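Castmont have picked their draft order for the summer league, and I've been grinning since breakfast. Tuesday night's meeting ran long (eight clubs, one whiteboard) but we got there — the Cats have the second pick!

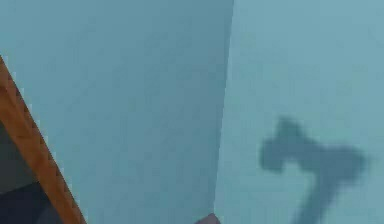
Blue on blue, 14/12/2021

Everyone reckons Henmont will grab Nimal Sivakumar first. Fair enough, he kicked 15 goals in October and he's got a lovely left boot. I'd still take Prys Watkins if it were me, but I'm a sucker for a big ruckman and always have been.
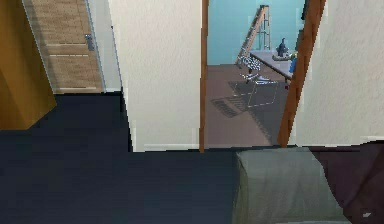 The door and the navy carpet

Our coach, Mitali Fakir, was giving nothing away when I rang her. She did let slip that she wants "legs, and lots of them", so I'm guessing a midfielder. She also went very quiet when I brought up Tharushi Howlader's old half-back spot, and I've known her long enough to read something into that.

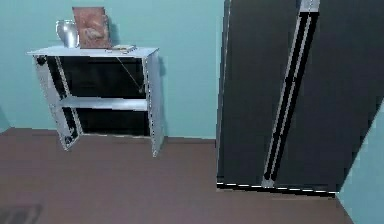 The other change is the trade window, which now stays open for two weeks after the draft. I love it! Last season it shut before half of us had looked at our lists, and Holto ended up with three full-forwards and no one to kick it to them.
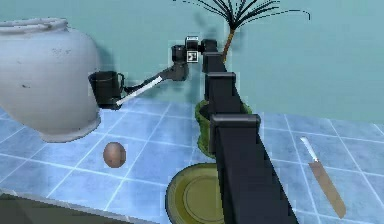 Nilmini Debnath reckons two weeks is far too generous and the Holto mob will spend all of it ringing her at dinnertime. Picks get read out at the Kalogeropoulos Oval clubrooms on Saturday, gold coin entry.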